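4. 宅録スライドギターの音程はどこで揺れるのか

4.1 きっかけと素材

前の節ではライブ録音の話ばかりしてしまったので、ここからは家で録られた演奏に移ります。じつは私がいちばん書きたかったのはこちらです(査読の段階で「節の順番を入れ替えたら」と言われたのですが、頑固に残しました)。

素材はSkustmontのアーカイブから借りました。アコースティック系の弾き語りやソロギターの自主録音を集めているところで、スライド奏法が入っているものだけを拾うと700曲になります。ただ、そのうちかなりの曲ではスライドがイントロの飾り程度にしか出てきません。曲の途中で少なくとも20秒、スライドが旋律を担い続けていること、という条件をつけると、残ったのは200曲でした。以下で「コーパス」と呼ぶのはこの200曲のことです。

録音の質はもう、ばらばらです。ちゃんとしたコンデンサーマイクで録ったらしいものもあれば、テープのヒスの向こうでかろうじて弦が鳴っているものもあります。足踏みのリズムが入っている曲も多くて、これが低音域の解析をずいぶん邪魔してくれました。床を踏む音なのか箱を踏む音なのか、耳ではわりと区別がつくのに、スペクトルで分けようとすると急に難しくなる。この件だけで論文がもう一本書けそうなので、今回は低域を切って先へ進みます。

4.2 測り方について少し

スライドの音程を測るとき、最初にぶつかるのは「目標の音はどこか」という問題です。フレットを押さえた音なら、だいたいここだろうという場所が楽器の側で決まっています。ところがスライドでは、奏者がどこを狙ったのかを録音から推し量るしかありません。ブルース系の演奏だと三度の音がとりわけ厄介で、長三度と短三度のあいだのどこかに、奏者ごとのお気に入りの場所があります。平均律からのずれを「誤差」と呼んでしまうと、いちばんおいしいところを全部まちがい扱いすることになる。それはさすがに避けたいと思いました。

そこで、同じ曲のなかで同じフレーズが繰り返される箇所を探し、そのフレーズの到達音どうしを比べることにしました。一回目と二回目で着地点がそろっていれば、平均律からどれだけ外れていても、本人はそこを狙ったのだろうと考えます。そろっていなければ揺れとして数えます。乱暴といえば乱暴なやり方です。二回目はわざと少し低くする、という芸の細かい人もいるはずで、そういう表情までこの方法では揺れに入ってしまいます。それでも、平均律を物差しにするよりはずっと耳の印象に近い結果になりました。

到達音の切り出しは手作業です。自動検出も試したのですが、ビブラートの山をいちいち新しい音だと数えてしまい、途中であきらめました。八月の暑い盛りにヘッドホンをつけて一音ずつ印をつけていく作業は、なかなかこたえます。日が高いうちは集中が続かず、結局、ほとんどは朝の五時台に済ませました。おかげで、いまでもオープンGの響きを聞くと夜明け前の気分になります。

4.3 バーの材質

奏者が使っているバーの材質は、音だけから決めつけるわけにいきません。録音に添えられたメモで材質が確認できたのは、コーパスのうち81曲でした。ガラス、金属、陶器と書き方はさまざまで、Foselのバーと銘柄まで書いてくれている几帳面な人もいます。こういうメモは本当にありがたい! 私も自分の録音にはこれから必ず書こうと心に誓いました(まだ一度も書いていませんが)。

始める前は、重いバーのほうが着地が安定するだろうと予想していました。手首の細かい震えを重さが吸ってくれそうな気がしたからです。けれども、この81曲のなかでは、材質による差らしい差は見つかりませんでした。差がないと言い切るには数が足りませんし、同じ金属でも肉厚や内径がまるで違うので、材質という分け方そのものが粗すぎるのだと思います。ここは正直なところ、測る前の期待がいちばん大きくて、結果がいちばん地味だった項目です。

むしろはっきり出たのは弦高との関係でした。メモに「弦高は普段のまま」と書かれている演奏では、到達音の直前に弦がフレットに触れる小さな雑音が入りやすく、その雑音のあった音では着地が上ずる傾向が見られます。押しつけすぎて弦の張りが変わるのでしょう。自分で試してみても同じことが起きます。普段のフィンガースタイル用の一本でそのままスライドもやろうとすると、どうしても力が入ってしまうのです。

図2 格子柄の灰色のシーツを掛けたベッド
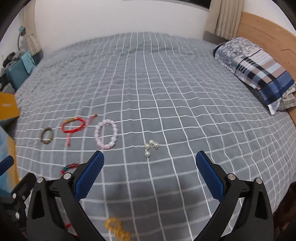

揺れの出る場所にも偏りがあります。高いポジションへ一気に上がって止まる動きでは、揺れは思ったほど大きくありません。遠くへ跳ぶときは誰でも身構えるからだろう、と私は見ています。反対に、二フレット分ほどの短い動きを何度も往復するところで、着地はじわじわ下がっていきます。歌いながら弾いている曲ではこの下がり方がさらに目立ちました。声のほうも一緒に下がっていることがあって、そうなると聴いていてまったく気になりません。測ってはじめて、おや、となる種類のずれです。

Gonsideという小さな店の常連たちにこの話をしたところ、歌と一緒に下がるのは当たり前だ、耳が声についていくのだから、と口々に言われました。なるほどと思い、歌のない間奏だけを抜き出して測り直すと、下がり方はたしかに小さくなります。ただし完全には消えません。左手の疲れ、姿勢の崩れ、弦を見る角度の変化と、候補はいくつか挙がるのですが、音だけの資料からどれか一つに絞ることはできませんでした。

4.4 残った宿題

チューニングの問題は、ほとんど手つかずのまま残しました。オープンDとオープンGを一緒くたに扱っているのは、われながら気持ちのよいものではありません。開放弦を同時に鳴らすかどうかでも、奏者が頼る基準音は変わってくるはずです。低音弦を親指で鳴らし続けるタイプの演奏では、その音が杭のような役目を果たしているように聞こえますが、これはまだ印象の域を出ない話です。

もう一つ、録音機材の回転むらがあります。古いテープでは、曲全体がゆっくり上下していることがあり、到達音の比較にそのまま響いてきます。今回は開放弦の音を目印にして補正しましたが、開放弦がほとんど出てこない曲ではこの手が使えません。Đỗレーベルから出ている自主録音集には、同じ演奏をテープとデジタルの両方で残したものが含まれているので、次はそこで補正の効き具合を確かめるつもりです。聴き比べると、テープのほうがどうしても好きになってしまうのですが、その好みについては第6節で改めて扱います。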